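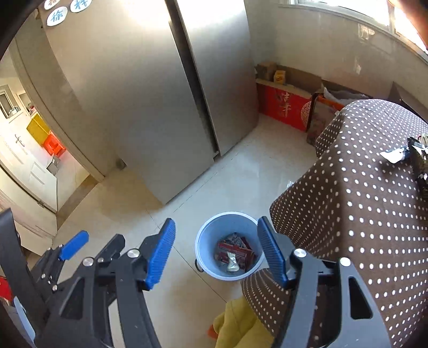
Light blue waste bin on a tiled floor.

The Walora C4 is a 12-volt tyre inflator for passenger cars. It replaces the earlier Clekasico unit and shares its hose, but has a new motor and a digital gauge. I tested it on an estate car with four tyres at 31 psi cold. 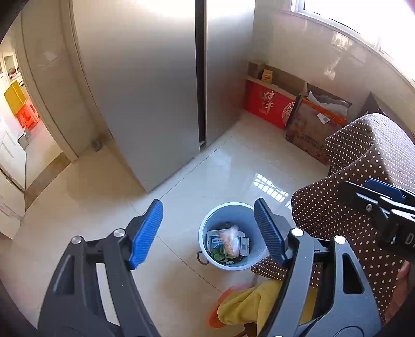 Noise is the weak point. The meter read 80 dB at one metre with the bonnet closed. Indoors it is worse: run from a bench supply on glossy cream tiles, near a tall silver fridge, the unit crept as it vibrated, and rubber feet would help. The gauge agreed with my workshop one to within 1 psi. The motor is rated for 1,000 cycles, which I could not check. The lead reaches the rear wheels of most saloons.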